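13/04/2018,Skusholm 设备预算,叠衣工位那一块的图和笔记。赶着发,格式没怎么弄,大家凑合看。

Matilde 要的是"能看到现场再谈钱",所以图放前头,钱在后头。只看数字的直接拉到"单子"那一节。 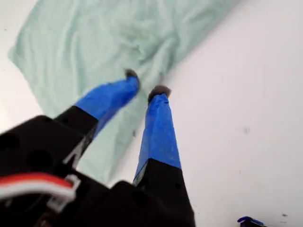 薄荷绿的布,手指伸到布边上。红白线从黑壳子上走,中间夹着一个白色小卡子或者接头。
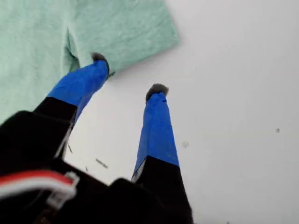
一个指尖搭在布边,另一个落在白台面上。台面上的小黑点也看得见,清洁那一项后面有写。

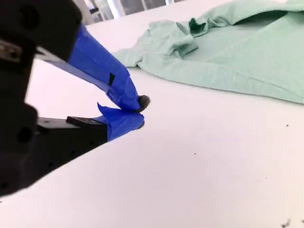 两根手指快合上了,里面没夹东西。

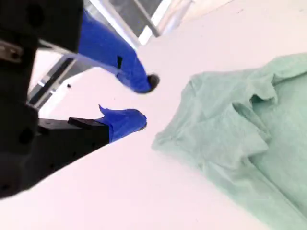 手指张开,对着右边那件绿的。后面露出来一截铝型材。

## 先说结论(没耐心的看这里)

第二个工位要上,但别一次上齐。先买手指、指尖、线、台面,再谈手臂。手臂的钱留到 October 那一轮。

Custódio 不同意,他想现在就把手臂订了,理由是 Drader 的交期不稳。他的意见我抄在最后,没删。

Matilde 要签字的只有两张:耗材那张,台面那张。别的都是"先知道一下",不用签。

还有,上次会上有人问能不能租。能租,算过,后面有一节。

## 单子

边写边改的,以这一版为准,之前邮件里那个表作废(那个表里运费加了两遍,我的错)。

**现在买:**

- 手指套件,备用,跟现在这套一样的规格。找 Marinho。报价 1,131 欧,含运费,不含税。
- 指尖垫,成包买,257 欧一包。一包先用着,用完了看消耗再说。
- 蓝胶带。从办公用品那边走,不单列。Adelino 说不要再从他个人账上报了,他报了好几回了。
- 线束一根,带接头,长一点的。价格还没回。
- 台面板,白的,换下来的那块不扔,留给第二工位打底。
- 夹线的小卡子,随便买一袋。

**等一等:**

- 第二条手臂
- 第二套夹爪本体
- 灯
- 电脑(Consuelo 说仓库里可能有能用的,她去看,还没看)

**不买:**

- 那个带视觉的成套工位。演示挺好看,报价看完就合上了。
- 真空吸附的那款。衣服是软的,透气,厂家自己也没打包票。
- 延保。理由见"延保"那段。

预付 30%,到货付清,Marinho 那边同意了。Drader 要全款预付,还在谈。

## 手指和指尖

这一项大家最容易漏,因为单价小。

手臂放那儿几年不动它也没事,指尖是天天在布上蹭的东西。去年预算里压根没有这一行,全塞在"其他"里,年底 Conceição 对账的时候对到很晚,然后给我打电话,口气不太好。今年单列。单列了就不会吵。

要定的事:

一,指尖垫的材质。现在用的这种先不换。Marinho 有另一种更硬的,寄了样品,还没上机试。试完之前不改单子。样品在我抽屉里,谁想看来拿,拿了放回去。

二,胶带算不算耗材。算。别再争了。卷起来的、起皱的、翘边的,换就是了,一卷没几个钱。要紧的是别停在那儿等胶带,抽屉里常备。

三,备用手指放几套。我写了一套。Custódio 要两套。预算里放一套,第二套放到 October 的清单里,谁有意见谁来改。

四,能不能自己打印。能。Adelino 打过,形状没问题,就是装上以后要重新标一遍零位,花的时间比买一套还贵。如果以后尺寸要改,那就自己打,不改就买。文件他放在公共盘里了,文件夹名字起得很奇怪,搜 "dedos" 能搜到。

五,螺丝。拜托,买手指的时候问清楚带不带螺丝。上次没带,在抽屉里翻了半天,翻出来的长度不对。

## 线

两根线的事讲过很多次了。走线现在是沿着壳子外面走,能用。第二个工位如果照抄,就要一样的接头、一样的长度,别到时候一边长一边短。

询价的时候请写明:

- 接头型号(把旧线拆下来拍给对方,别口头描述)
- 线长,从控制柜量到夹爪,手臂伸到最远的时候量
- 要不要拖链。我倾向不要
- 能不能单根卖,Drader 那边起订量高得离谱

备用线一根够了。放在贴了标签的袋子里,不要跟电源线混一起。

Consuelo 提了一句:线如果断在外头,看得见,好换;走到里面去,好看,但是每次都要拆。所以外走线这个先维持。预算上外走也便宜。

## 台面

白的。继续白的。

讨论过要不要换成深色或者带纹理的,讨论了挺久。白的好处是便宜、好买、脏了看得到。坏处是脏了看得到(访客来的时候)。

台面上那些小黑点,预算里给清洁留了一行:无绒布、喷壶、一个小的手持吸尘器。吸尘器买最普通的,别买带支架的那种。Adelino 要的那个型号带支架,支架占地方,不批。

擦台面谁擦:当班的擦。写进开机清单里,开机前擦一遍。清单我下周改,改完贴。

板子尺寸:照现在的买,边上多留一点余量给夹具。衣服铺开会占去一大块台面,这个你们也看到了,大件的更明显。要不要加大一号?加大的话铝架也得跟着加,架子一改就不是小钱了。我的建议是先不加,大件单独排,小件照旧。Custódio 说大件以后会越来越多。也许吧,到时候再说。

铝型材这边,老架子的料还剩一些,在 Skenthorpe 后面那间库房靠墙放着。Consuelo 去年清点过,清单在她那儿。剩料拼第二个工位的架子应该够一部分,不够的再买,角件肯定要新买,旧的角件螺纹花了。

## 灯和光

先不买灯。

现在光挺足,白台面上反得厉害,蓝胶带上也有反光。要买的话也该先买遮光的东西,不是买灯。遮光帘或者磨砂膜,窗那边贴一贴试试。膜便宜,先贴,贴完看效果。贴膜要跟楼管说一声,上次没说,人家来敲门了。

如果 October 上第二工位,位置换到里面那一侧,离窗远,那时候可能反而要补灯。所以灯这一项是跟着位置走的,位置没定之前谁也别下单。我知道 Adelino 已经放购物车里了。请拿出来。

## 衣服

对,衣服也要进预算。

之前都是大家从家里拿,有的洗过很多遍了,软硬不一样,颜色也乱。今年统一买一批,20 件,浅色为主,尺码混着来。找本地批发,不找网上那家,那家上次发来的有一半味道很重。

- 洗涤费单列,按月结
- 坏了的不补,攒到下一轮一起补
- 标签剪不剪?剪。统一剪。不剪的单独装一袋留作测试
- 放衣服的箱子要带盖

厚的东西(毛衣、浴巾那一类)不在这一轮。有人问,所以写一下。要做厚的,手指开口大概率要改,那就回到自己打印那条路上去了。先别开这个口子。

## 手臂,要不要现在订

这是最大的一笔,也是吵得最多的一笔。把两边都写上。

**现在订的理由(Custódio):**

交期不稳。Drader 去年答应的日子往后拖过,拖了还不主动说,是我们打电话问出来的。第二工位如果卡在手臂上,其他东西到齐了也是在那儿落灰。人已经排了,排好的人没活干也是成本。

**等到 October 的理由(我):**

第一个工位的使用率还没跑满,记录本在那儿,大家自己翻。很多时候停下来等的是指尖、是线、是没人铺衣服,等手臂的时候几乎没有。先把这些补上,看看能多跑多少,然后再决定。钱压在一条没人用的手臂上,Conceição 不会高兴,审计也不会高兴。

还有一点,保修从到货那天开始算。放着不拆箱也在走。

**折中(Matilde 提的):**

跟 Drader 签意向,不付款,锁价 30 天,到期能续一次。她去谈。如果对方肯,我没意见。如果对方非要定金,定金能不能退要写进合同里,不能是邮件里说一句"没问题"。

这个事她谈完我在更新这一页。

## 租

算过了。短租不划算,长租勉强。

短租那家的价里不含夹爪,手指当然也不含,等于租来一根光杆。来回运费我们出。磕了碰了我们赔,赔多少按他们的表,表我要过,没给。

长租稍微好点,但合同锁得死,中途换型号要付一笔。我们这种半年就想改一次的组,不合适。

如果只是为了演示那几天临时多一个工位,租还可以。那就走活动经费,别走设备。

## 延保

不买。

理由一:延保只管本体。我们坏的东西,手指、线、接头、垫子,全不在里面。我把条款一条一条看过了,眼睛都看花了。

理由二:叫他们上门要另外付差旅。

理由三,其实是 Consuelo 的:她会修。她修过的地方到现在没再坏过。把延保的钱挪一点出来给她送去培训,比买那张纸强。培训这一项我加进去了,金额空着,等她报课程名字。

如果 Consuelo 不在呢?这个问题 Matilde 问了。所以要有第二个人会。Adelino 跟着学,已经开始了。换手指、换垫子、换线,这三样先学会,写成单页贴柜门上。

## 地方和电

第二工位放哪儿,三个选项:

1. 挨着现在这个。好处是一个人能看两边。坏处是挤,手臂伸开了要互相让。
2. 里面那一侧。光线稳,插座够。坏处是得把书架挪走,书架里的东西没人认领。
3. Skusholm 那边的小间。好处是独立。坏处是隔着一层楼,东西搬来搬去,而且门窄,架子要拆了才进得去。

我投 2。书架的事:请大家这个月内把自己的东西拿走,剩下的装箱。

电:里面那一侧的回路要查一下负荷,请电工来看,上门费预算里放了。不要自己拉插排。上回谁拉的插排我就不点名了。

急停按钮位置要跟第一个工位一致,左手边。换人操作的时候不会找错。

围栏先用现在那种轻的,够用。安全评估要重新做一遍,表格在 Conceição 那儿,她说至少提前两周给她。

## 付款和报销,别搞错

- 设备走设备,耗材走耗材。指尖垫是耗材,手指套件是设备配件。不要写反,写反了退回来,一退又是好几天。
- 发票抬头写 Skenthorpe 的全称,别写项目名。Skusholm 是项目名,不是抬头!
- 到货当天签收,当天拆箱看,拍照,发群里。Marinho 的索赔期很短。
- 运费单列一行。(我自己犯过的错,见上。)
- 小额的可以先垫,票留好。超过一卷胶带的钱就别垫了,走单子。

汇率那点差额不用纠结,Conceição 会调。

## 供应商,随手记

**Marinho**:回邮件快,报价清楚,电话里态度也好。缺点是库存表不准,写着有货,下了单才说要等。所以下单前打个电话,让他们人去架子上看一眼。样品肯寄,寄了也不催。手指、指尖垫继续用他们。

**Drader**:东西好。沟通累。一个问题要问三个人,三个人说的还不一样。要什么都书面要。合同里的交期写"预计",我要求改成具体日期,对方说要请示。还在请示。

**本地那家做板子的**:便宜,裁得准,不送货。要自己开车去拉。Adelino 的车放得下,油费报。

**网上那家卖卡子扎带的**:随便。

有别的推荐直接加在共享表里,加的时候请写联系人,别只写个网址。

## 还没定的

- 线束价格
- 电脑到底有没有现成的(Consuelo)
- Drader 锁价(Matilde)
- 硬的那种指尖样品谁来试,什么时候试。我可以试,但我想有个人一起看,免得我一个人说了算
- 遮光膜找楼管
- 书架
- 培训课名
- 大件衣服怎么排

定了的划掉,别删,划掉就行。删了我找不到。

## 排期,粗的

这个月:耗材单、台面单签字。下单。衣服去批发市场挑。

下个月:收货,换板子,换板子那天工位停一天,提前说。新指尖样品上机。贴膜。

夏天:基本没人,别安排到货。去年有一箱在门房放了三个礼拜,热得要命,胶都软了。谁订的谁安排收。

October:第二轮。手臂、夹爪、灯、第二套备用手指,一起过。到时候带着使用记录来,没有记录的就不讨论。

年底:对账。请让 Conceição 早点下班。

## Custódio 的意见(原样)

> 我还是认为手臂应该现在订。使用率没跑满是因为只有一个工位,大家互相让,让来让去就不去排了。记录本上看不到"本来想用但没去排"的人。两个工位的时候使用率会变,这个不能用一个工位的数据推。另外备用手指一套不够,如果坏的是同一侧,一套拆开用完就没了。台面加大的事我也保留意见。租的那部分我同意作者。

放这儿了。他说的"没去排的人"这点有道理,我打算在排班表旁边贴张纸,想用没用上的画一笔,到 October 看有多少笔。笔挂绳子上,别拿走。

## 几个被问过的

**为什么不直接买成套的?** 贵,改不动,软件要年费。年费那一条看完基本就不用往下看了。

**手指能不能跟隔壁组的通用?** 法兰一样,手指不一样。夹爪本体可以借,手指借来也装不上。

**257 那一包能用多久?** 不知道。所以才要单列、要记。换一次记一笔,日期、左还是右。本子挂在工位旁边。

**1,131 能不能砍?** 砍过了,这是砍完的。

**旧手指怎么处理?** 留着,装袋写日期。Adelino 要拿来量磨损。

**能不能顺便买把新椅子?** 椅子不是设备。找行政。

**图能不能拿去放汇报里?** 可以,拿吧,原尺寸的在公共盘,跟这一页同名的文件夹里。

有错直接改,改完在最底下写个名字。我下午不在,急事打 Matilde 的分机。

改过的人:

Conceição,改了付款那节的措辞,耗材和配件分开写。
Adelino,购物车里的灯已经拿出来了。支架能不能再考虑一下。
Consuelo,剩料清单放共享表第二页了,角件那行是空的,要现数。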